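Tan bench — two-arm pouring station
Equipment page / Hatley site

Status: LIMITED USE. Left arm OK. Right arm OK for dry runs and capped bottles only. No open liquids until the grip fault is closed out. Please read the fault section before you book, even if you've used the bench a hundred times.

What it is
Two arms facing each other across a white table. Blue Gonex finger set on both grippers, the open ribbed type. Set up for bottle and cup work: pick, lift, hold, pour, put back. The normal task is a capped soft drink bottle and a row of plastic cups at the back of the table, blue, green, pink. Runs from the Prerkska controller.

The fault
Right gripper loses force after a protective stop. Not every time. Stop trips, you clear it, the arm comes back, and the screen still shows the grip value you set before the stop. The fingers are not holding at that value. They look closed and the bottle sits there fine until the wrist turns, then it slides.

First time it happened the cap was on and the bottle went over on the table, no harm done. Second time the cap was off. Cola across the table, under the edge and into the cable tray on the right hand side. Bench was down 11 days while the connectors were cleaned and one cable swapped.

Nobody hurt either time. But the second drop came while someone was reaching in to straighten a cup, and they should not have been reaching in. More on that below.
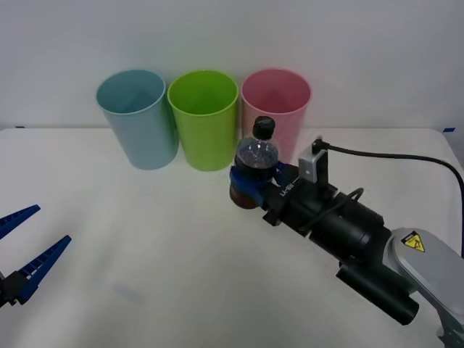
What we know so far. The controller keeps the old set point on the screen but doesn't resend it to the gripper on recovery. Prerkska support have the logs. Their first answer was to update the firmware — we did, fault came back the same afternoon. Left arm has never shown it. Same fingers, same cable length, older gripper firmware. Make of that what you like.

Finger wear was looked at and ruled out. Fingers from the right side were moved to the left and held a full bottle through 200 lifts with no slip. Moved back, fault returned.

Until it's fixed
After ANY protective stop on the right arm:
- Leave the wrist where it is. Do not resume the program.
- One hand under the bottle, other hand on the stop pendant. Second person at the controller.
- Open the gripper from the manual screen, take the bottle out.
- Send the force value again by hand. Type it in, dont just press OK on the number that's already there.
- Re-grip, lift a short way, hold for 3 minutes. If the bottle creeps, stop and tag the arm out.
- Log it. Time, program name, what tripped it.

Caps stay on. Hand tight is not enough, give it a proper turn. If your test needs a real pour use the left arm, or use dry beads and put the tray down first.

No reaching in with the arms powered. Not to straighten a cup, not to wipe a spot. Red tag on the pendant, then reach. The light curtain does not cover the back edge of the table, so don't treat it as if it did.
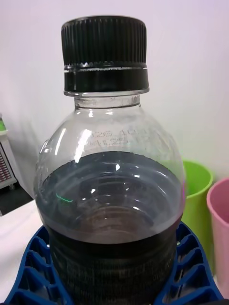

Handling Systems Group, Hatley — Bench Equipment

Grip settings
Start at force 100 on the controller scale for a capped bottle. Go lower for empty cups, they deform and then tip when the fingers let go. Don't go higher to "make up for" the fault. Someone tried it. The set value makes no diference if it isn't being sent.

Grip the bottle on the lower body, under the shoulder. The curve of the shoulder gives the fingers very little to hold, and a weak grip up there goes straight away.

Check the finger screws before the first run of the day, both sides. Spare finger set in the drawer under the controller, one pair only. Sign it out.

Spills
Power off at the wall, not at the pendant. Then wipe. Cable tray cover comes off with the short hex key. If anything got in the tray the bench stays off till it has been checked, even if it looks dry.

Booking
Half days only for now. Put "right arm" or "left arm" in the booking title so we can plan the fault testing around you. Bookings with neither will get bounced.

Still open
Reply from Prerkska on the recovery command. A replacement gripper is on order as a fallback — quoted delivery is December, so don't plan around it. Rear guard for the table, drawing done, waiting on a price.

Questions, or to report another drop: Prakash Joseph, bench equipment desk.

Page updated 22 May 2023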